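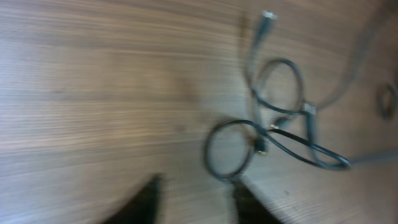 Chapter 4
Reading a League Table

I learned to read a league table from the wrong end. My aunt had a season ticket at Clutton, who spent most of my childhood in the bottom few places, so on Sunday mornings I'd start at the last line and work my way up until I felt better. I still do it that way! And I'd like you to try it too, at least for this chapter, since most people look at the top line, say "oh, they're winning," and close the page.

In the last chapter we talked about a single match and what the score does and doesn't tell you. Now we're going to put a whole season of matches side by side. It sounds like bookkeeping (okay, it is bookkeeping) but this is where a lot of the arguments in soccer come from, and by the end of the chapter you should be able to settle a few of them, or start better ones.

Let's say we have a small league. Trundance are first and Rojanasak are second, with the same number of points. Your newspaper says Trundance lead "on goal difference." Fine. But Rojanasak have played 2 fewer games. So who's really ahead? Before you read on, write down your answer and one sentence saying why. Keep the paper, we'll want it again at the end of section 4.

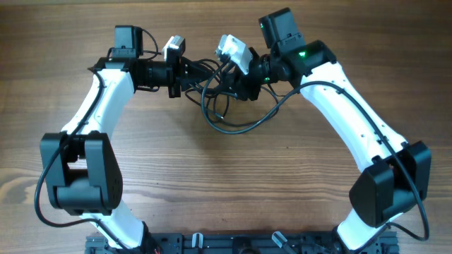

Page last changed: 03/08/2018

When I give this question to a new class, the room usually splits down the middle. One side says points on the board are the only thing that counts. The other side says Rojanasak have games in hand, so they must be in better shape. Ermira Ionescu, who taught me this course years ago, used to let us shout about it for a good while and then ask one quiet question: who are those games against? Well, we hadn't looked. It changes things a lot if one of them is away at Trundance.

So the first skill is looking past the points column. You'll want games played, goals scored, goals let in, and the list of matches still to come. We'll take these one at a time, and I'll keep the math light.
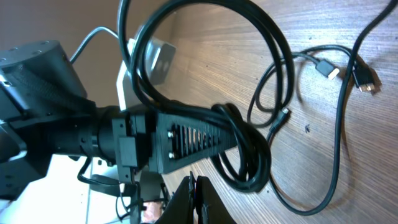 The second skill is harder, and I'm still not great at it myself. It's knowing how early is too early. A table in the first weeks of a season can look very silly. Clutton were top once, for a week, and my aunt cut it out and stuck it on the fridge. By January they were back where I'd always found them. How many games does it take before the table starts to mean something? We'll work on that in section 3, using roughly 50 old tables from the back of the book.

Words to watch for in this chapter: goal difference, game in hand, tiebreaker, run-in.

4.1 What the columns mean

Start with the column marked P, for games played.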